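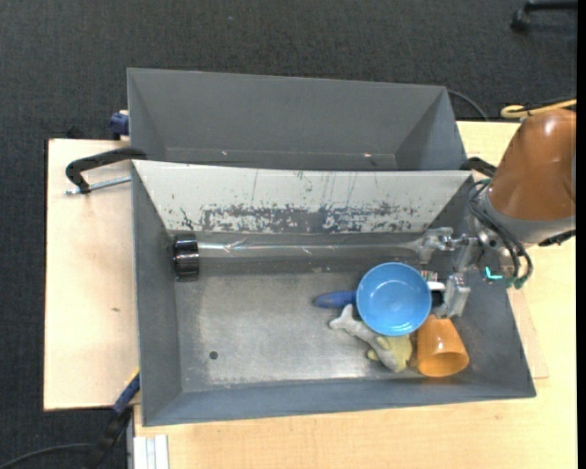

Llevo desde mayo queriendo sentarme a escribir lo de Mullden y siempre aparece otra cosa. Hoy ya no hay excusa, porque he vuelto del archivo con la cabeza llena de nombres y si no los suelto no duermo. Mullden, para quien lea esto dentro de muchos años (hola, yo del futuro), es la mina de carbón donde trabajó mi bisabuelo antes de la guerra, y donde una mañana se hundió la galería de Gajdoš con toda una cuadrilla dentro. Yo creía que encontraría el asunto ordenado, con su carpeta y su índice, y lo que hay son cajones. Cajones grises, parecidos a los dos que tengo en la foto, uno detrás de otro, el de delante con la pared del fondo toda rozada y desconchada en la parte baja, llena de arañazos verticales. Me he quedado un rato largo pensando en la cantidad de cosas que habrá que arrastrar por una superficie para dejarla así.

A lo que iba. Piyumi Sikder me esperaba en la puerta del archivo comarcal con un termo de té y una sonrisa de oreja a oreja, y eso en ella solo puede significar que ha encontrado algo. Y vaya si lo había encontrado! El libro de lámparas de la mina, el de verdad, con las firmas. Cada minero recogía la suya al bajar y la devolvía al subir, y el lamparero apuntaba el número. Es el papel más fiable que existe para saber quién estaba abajo aquel día, mucho más que la lista que publicó la compañía, que se hizo deprisa y con los apellidos destrozados (al pobre Gajdoš, el capataz que dio nombre a la galería, lo escriben de tres maneras en la misma página).

La lámpara de mi bisabuelo era la 2947. Lo sabía por mi abuela, que lo repetía como quien repite un número de lotería, pero verlo escrito es otra cosa. Entregada antes del amanecer, devuelta a media mañana. A media mañana! O sea que subió antes de que acabara el turno. En casa siempre se contó que aquel día estaba enfermo y no fue, y resulta que sí fue, que bajó con los demás y que por lo que sea salió. Me he puesto a temblar un poco, la verdad, y Piyumi me ha servido té sin decir nada, cosa que le agradezco.

El hundimiento, según el informe de la inspección, ocurrió pasado el mediodía. Murieron 12 hombres. Los dos últimos tardaron una semana en aparecer, al fondo del todo, junto a la puerta de ventilación. El informe culpa a la entibación, que estaba podrida, aunque lo dice con tantas vueltas que hay que leerlo tres veces para entender que alguien sabía que estaba podrida. Hay un párrafo entero dedicado al precio de la madera. Me he copiado ese párrafo a mano, a lápiz, porque allí no dejan usar bolígrafo, y ahora casi no entiendo mi letra.

Luego ha llegado Mattes Seidel, tarde y con el abrigo empapado, a darnos una conferencia que no habíamos pedido. Mattes sabe muchísimo de minas, eso no se lo discuto, pero tiene una teoría para todo y la suelta de pie. Dice que el incendio de la bocamina de Prisidby, que fue el invierno anterior, y lo de Mullden son en el fondo la misma historia: mismos dueños, mismo ingeniero, las mismas prisas por sacar carbón antes de que bajara el precio. Piyumi dice que los dueños no eran los mismos, que eran primos. Mattes dice que para el caso da igual. Han estado con eso hasta que la archivera ha tosido muy fuerte desde su mesa.

Yo me inclino por Piyumi, pero no se lo he dicho a ninguno de los dos. Lo de Prisidby lo he leído solo por encima y me falta el acta del juez. Hay que pedirla a otro archivo, rellenar un impreso y esperar. Apunto aquí que la signatura empieza por 7, por si pierdo el papelito, que lo perderé.

Hemos comido en el Pliltotano, que sigue poniendo la sopa hirviendo y el pan de ayer. Encima de la barra tienen una foto de la plaza de Mullden con la gente esperando delante de la verja, casi todo mujeres con pañuelo. El dueño nos ha contado que la compró su padre en un mercadillo y que no sabe de qué día es. Mattes ha dicho que seguro que es del día del hundimiento. Piyumi ha dicho que puede ser un día de paga cualquiera, que delante de la verja se esperaba siempre. He mirado las caras todo lo que he podido, con la sopa enfriándose, y no sé. Hay una que podría ser mi bisabuela —la barbilla, sobre todo— pero también quiero que lo sea, así que no me fío nada de mis ojos.

Por la tarde hemos vuelto a los cajones y no ha salido gran cosa: facturas de aceite, una carta muy educada de un proveedor que quería cobrar, un plano de la galería de Gajdoš al que le falta justo la esquina que me interesaba. Piyumi cree que la esquina puede estar en otra caja. Es de un optimismo que da envidia.

En el autobús de vuelta le he dado vueltas a si llamar a mi tía. Ella es la que cuenta siempre lo de la enfermedad, con fiebre y cataplasmas y hasta el nombre del médico, y no sé si le voy a hacer un favor con lo del libro de lámparas. Quizá subió precisamente porque se encontraba mal, y entonces la historia familiar no sería mentira del todo, le faltaría solo la primera mitad de la mañana. O quizá subió por otra cosa y luego no supo cómo contarlo delante de las viudas. Eso no viene en ningún libro.

Mañana paso a limpio lo del precio de la madera, antes de que se me olvide qué pone, y le escribo a Piyumi para que me mande la copia de la página de la firma. La llamada a mi tía la dejo para después de cenar, o para pasado.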